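Visit to the Sawatzky open day, Sodton

I went to Sodton by the early train because the number of visitors was limited to 47 and I was afraid to lose my place. Sawatzky sells a two-arm kit with the name Jimum. It is made for small workshops which pack or sort delicate goods, and our flower wholesale business is thinking about one for July.

Kirsten Wong received us at the door and gave a short talk about the prices. The base kit is rented by the month, and the training of your staff is paid separately. I asked if the software updates are included. They are, but only for the first year — this I wrote down twice.

After the coffee we went to the table with the flowers. Roses and hydrangeas, all artificial, were laid out in a row, with some leaf sprigs apart from them, and each arm had its gripper over a red rose.

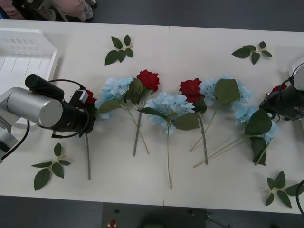

Photo: Matěj Doležal

For me the crossing stems were the most interesting point. In our hall the stems also lie one over the other, and a person separates them without thinking. Gobnait Ó Néill, the engineer on duty, told me that every new kind of flower must be taught to the system by demonstrations, and that with real flowers we should plan more time for this. I liked that she did not promise too much.

What I missed was a price list on paper. Also the room was loud, and at the back it was difficult to follow the explanations. Wael Abdel Rahman from our purchasing will ask for a written offer, with a trial of the kit in our own hall and with our own roses.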